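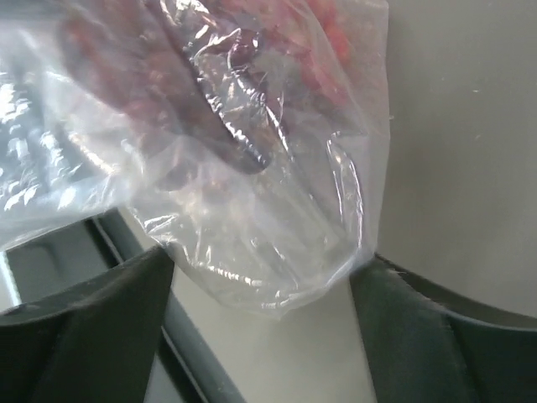 *A clear plastic bag with dark red contents between the two fingers of the gripper, seen from the wrist camera.*

**Covlow group teaches a gripper to take its time with plastic bags**

COVLOW, December - Anyone who has tried to pick up a thin plastic bag with oven mitts on will have some sympathy for the robot arms at the Mostix lab, which have spent a good part of this year trying to do much the same thing. The group has now written up a method that helps a plain two-fingered gripper get hold of a soft, shiny, see-through bag and keep hold of it, and the results are good enough that a few people outside the lab have started asking when they can try it for themselves.

Clear bags have been a sore spot in robot handling for years. The film throws back light in streaks that move whenever the arm moves, so a camera sees bright patches where there may be only a fold, and what is inside shows through in a blur that can fool the software into thinking the contents are the thing to grab. On top of that, a bag changes shape the moment it's touched. A program that planned its grasp a second ago is working from a bag that no longer exists in quite that form, and the usual outcome is a pinch of air, or a corner of film that slides out as soon as the arm lifts.

The Mostix approach, which the group calls Birnico, gives up on planning the whole grasp in one go. The arm moves in, looks through the small camera at its wrist, closes the fingers a little, and looks again. Between one look and the next, the software compares how the highlights on the plastic have shifted. Glare had always been treated as a nuisance to be filtered out, and the group spent a good long while filtering it like everybody else before somebody tried leaving it in. The way the bright streaks bunch up and stretch says quite a lot about where the film is pulling tight and where it is still slack, and that is just the kind of thing you would want to know before squeezing any harder.

There is no touch sensor in the fingers, and the group is rather proud of that. The gripper is a common parallel type, and the only eye the method uses is the one on the wrist. Keeping the parts ordinary was a goal from the start, as the lab hopes the work will be picked up by small packing rooms and food pantries that could never pay for a specially built hand.

To train the system, people at the lab guided the arm by hand through 114 bag pickups, some tidy and some very clumsy, and the clumsy ones were kept in. The write-up makes a friendly case for this. When the training set held only smooth pickups, the arm had no idea what to do once a fold slipped, and it would carry on lifting as if all was well. With the untidy runs mixed in, it learned to stop, open slightly and settle the fingers again lower down on the bag.

The test came afterward, with bags the arm had not met in training. Out of 50 attempts, all but 13 ended with the bag lifted and set down in the right place. The older plan-once method, run on the same arm with the same bags, managed fewer than half. Most of the misses under the new method involved bags that were very lightly filled, where a lot of loose film hung away from the contents and the fingers closed on plastic and nothing else.

Speed is the weak point, and the write-up says so plainly. All that looking and looking again adds up, and a single pickup takes nearly 2 minutes from approach to release. That's fine for a research bench and far too slow for a busy line. The group thinks much of the wait can be trimmed, mainly by letting the arm keep moving while the software does its comparing, and that piece of work is already under way.

A second lab, at Thân, has been running the same method on a different arm since the fall, with its own lighting and its own choice of bags. Early word from there is encouraging, though the strong overhead lamps gave some trouble at first and had to be turned down before the highlights could be read properly. The two groups plan to pool their recordings in the new year, the bad pickups included, and put them up for anyone to download along with the code.

In Covlow, meanwhile, the next round of tests will move on to bags with knotted tops and bags lying on top of one another - a harder job, and one the lab expects to keep it busy well into spring.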